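Speaker notes: Working rules for two-arm bench cells
Linnea Rønning, Kvam
Slot: 23 minutes, questions at the end

Slide 1. Scope
These rules cover small bench cells with two arms sharing one table. They don't cover floor-mounted arms or anything with a person inside the enclosure while power is on. Version 2 of the Kvam sheet is the one I quote. Torunn Myklebust edited it; Vindeck uses the same text with its own numbering.

Slide 2. Shared space
Say first: two arms, one table, one owner per zone. A zone is claimed before the wrist enters it and released after the wrist leaves. An arm that hovers over a zone holds it. Waiting above the work is permitted; waiting inside it is a fault.
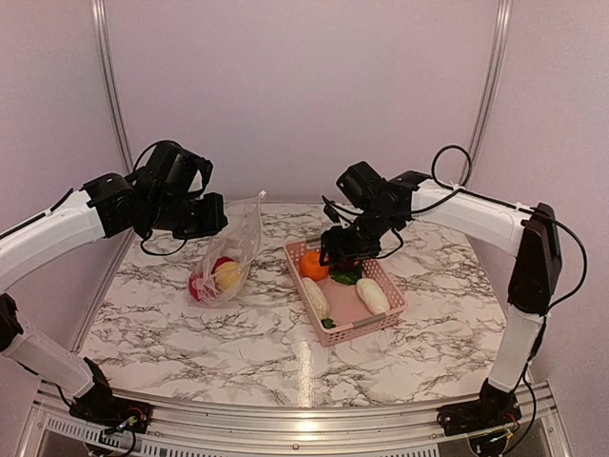 Claims are logged with a start and an end. If the log shows two open claims on one zone, stop the run and keep the log. Don't edit it to make the run usable. Sebastian Barbu will ask about handovers. Answer: the handover point is a zone of its own, and the receiving arm claims it second.

Slide 3. Cables
Cable loops are part of the arm for clearance purposes. Measure at full reach, with the loop at its widest. Rule 9 has the procedure. Skip the derivation unless Justinas Adomaitis is in the room.

Slide 4. Soft and clear items
Plastic bags change shape between runs. Record the bag as a class of item and leave its outline out of the setup sheet. Glossy tabletops produce glare, so check the view with the lights at working level. Play food may stand in for produce if the run record says so.

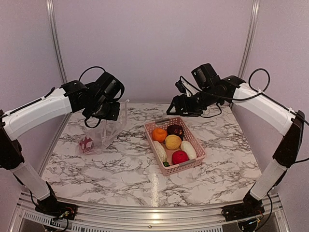
Fig. 2. Two-arm cell with bag and basket on the table.

Slide 5. Stopping and restarting
A stop holds both arms, whichever one caused it. Restart needs a clear table check by the operator, then a slow move to the home position, left arm first. Clurkum allows either order. We don't, and the reason is in the appendix to the sheet.

Slide 6. Records
Keep: zone log, item list, operator initials, software version. Borghild Sundqvist has the blank forms. Comments on the draft of version 3 close in March.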